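The wedding sofa

Posted 06/05/2026

When we married last July, my mother-in-law ordered a cover for our sofa. I had imagined it would stay for the wedding week and then go in a box. It is still there. Every time I sit down to fold the laundry, I sit down on my own wedding.

Under the cover is a gray sofa which we bought second-hand for 350, and which is not beautiful. It has a coffee stain on one arm from the people before us. So the cover does good work, I must admit. It is warm in winter, and it hides everything.

The sofa has also become the place where our clothes wait. We have a wardrobe in the bedroom, but it is narrow, and between the washing and the wardrobe there is always one stop. I fold something, I put it down on the red, and then the telephone rings or the rice is ready.
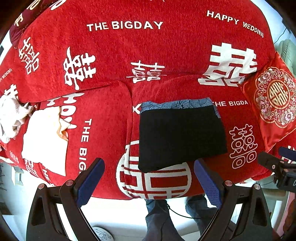

Elfriede Fuchs wrote to me under my last post that a wedding cover should stay on for one full year, and that taking it off early is only making work for yourself. She kept hers for 2 years and washed it inside out, in cold water, with no softener. I have followed her advice about the water.

For the English words, I have made my peace with them. "THE BIGDAY" is written as if it were one word, and in the first months this disturbed me a lot, because I learned English from a strict teacher. Now I like it. The double happiness is my favorite part, and I would gladly have a cover with only this.

My husband wants to keep it until it falls apart. I would like to change to something plain in July, after our anniversary, and to save the red one for when guests sleep here. We have not decided. First I will finish the folding, because the black things still have to go into the wardrobe and my sister comes for dinner at seven.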